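Textile Care, Unit 16: Folding Light Cottons
Instructor: Bernice Quartey

Work on a clear stretch of table. Crinkled weaves hold less of a crease than flat ones, so set each fold with the palm before making the next.
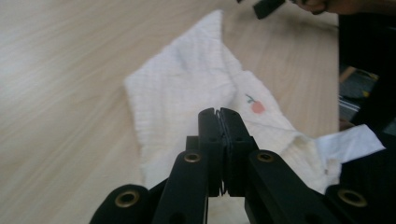

Find two adjacent corners first, then bring the hems together. Do not pull the cloth to remove its texture; stretched puckers change the finished size. Colour prints may face in or out, but keep to one for the whole pile.

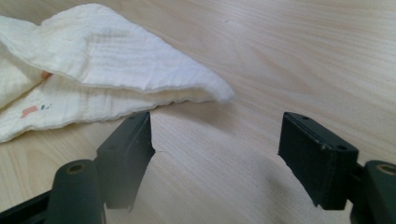
Fig. 2. White muslin in several loose layers, hem visible.

Reading: Vidal, pp. 53 to 73.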